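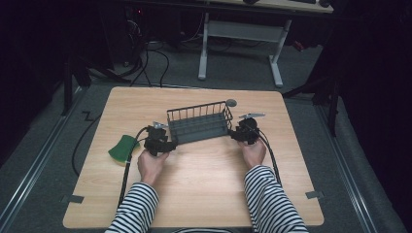 Wire baskets and sponges: how things get dry

Look around a kitchen and you will find things made of wire. There may be a basket for fruit, a rack for plates, or a shelf in the oven. A wire basket is mostly gaps. The bars hold things up, and the gaps let air and water through.

Why the gaps matter

Think about a wet cup standing upside down on a flat table. The water runs down the sides and stays in a ring around the rim. The air inside the cup is trapped, so the inside stays damp for a long time.

Now think about the same cup on wire bars. The water drips down between them. Air can get in under the rim and carry the rest of the water away as a gas called water vapor. This change from liquid to gas is called evaporation. It goes faster when more air can reach the water.

What is the wire made of?

Most wire baskets are made of steel. Steel is strong, so even thin bars can hold a stack of plates. But plain steel rusts when it stays wet. To stop this, many baskets get a coat of plastic or paint. Others are made of stainless steel, which has a metal called chromium mixed in.

Two sides of a sponge

A kitchen sponge often has two layers. The yellow part is soft foam, full of tiny holes that soak up water. The green part is rough and is used for scrubbing. Use the soft side first on a painted or coated basket. Hard scrubbing can scratch the coat, and rust can start in the scratch.

How to clean a wire basket

1. Take everything out and shake off the crumbs.
2. Put warm water and a drop of dish soap in the sink.
3. Wipe along each bar with the soft side of the sponge. Do the corners last. They are where the most dirt collects.
4. Rinse with clean water.
5. Hold the basket at both ends and tip it so the water runs off.
6. Stand it on a towel until it is dry.

Try it yourself

Wet two plastic cups. Put one upside down on a plate and one upside down on a wire rack. Check them after 2 hours. Feel inside each cup and write down which one is drier.

Text: Tineke Wuyts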